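Week 4 notes: looking after the hand-held gripper
12 shares · 2 comments

OK, so last week I rambled on about calibration and ran out of time for maintenance, which is the part you'll be doing every Saturday in the lab. Sorry! Let's catch up.

The gripper has two fingers, a soft pad on each, and a housing under each finger. Most trouble starts with the pads. Wipe them with a damp cloth (no solvents, please — Sipho Pillay tried one on the old Stoditz set and they went gummy). Press along the whole pad with your thumb and feel for any edge that's lifting. If you find one, swap both pads, never just one, or the fingers will close off-center and you'll spend an hour blaming the software.

Next, the housing screws. Snug, then stop. Tighten them a little at a time, going back and forth between sides.

Markers last. A scratched or greasy marker gives you jumpy finger positions, so clean them dry and log 100 open-and-close cycles before you sign the sheet.
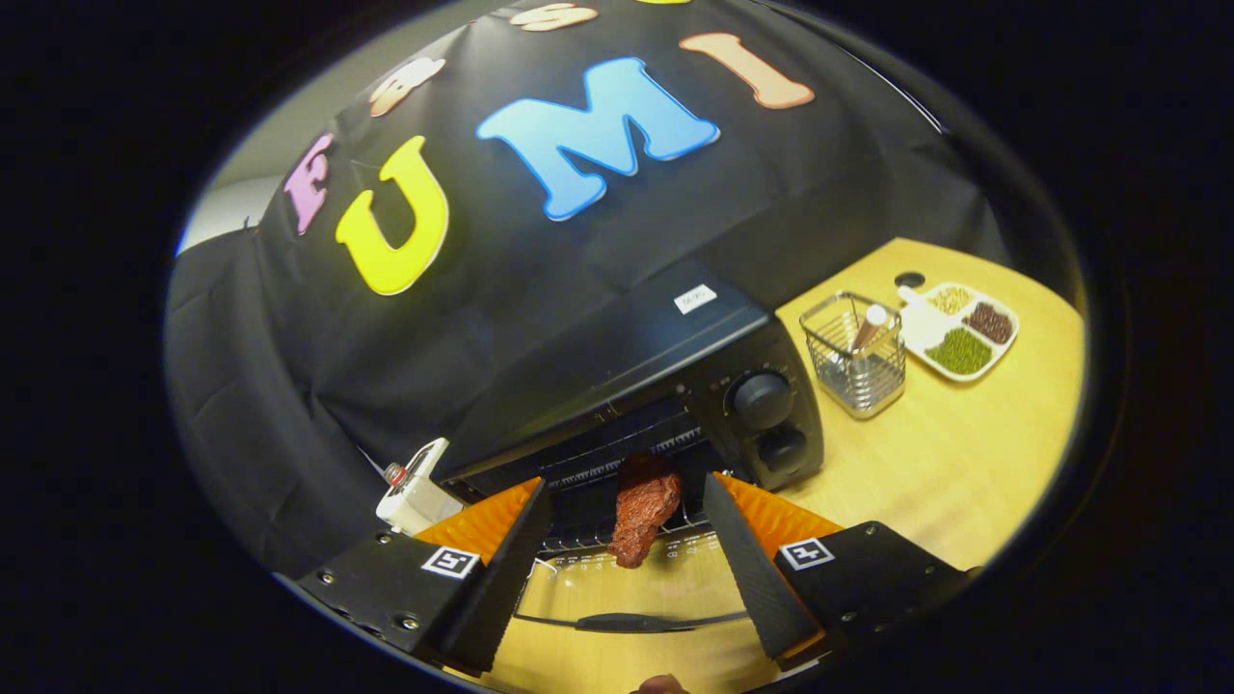 My favorite check after a pad swap is a light, wrinkly object, and I like it much better than the foam block in the Trenano manual. Wrinkles give the pads very little to hold. The red piece at the oven is a nice case: it's pinched right at the fingertips and hangs straight down between them, with a marker showing on each housing. Try for that kind of grip — tips only, both markers in view — and hold it while you read the log. If the trace wanders, go back to the screws.

Write your readings in the Darko binder, and ask Zodwa Mabuza for spare pads. Bring your own screwdriver next time!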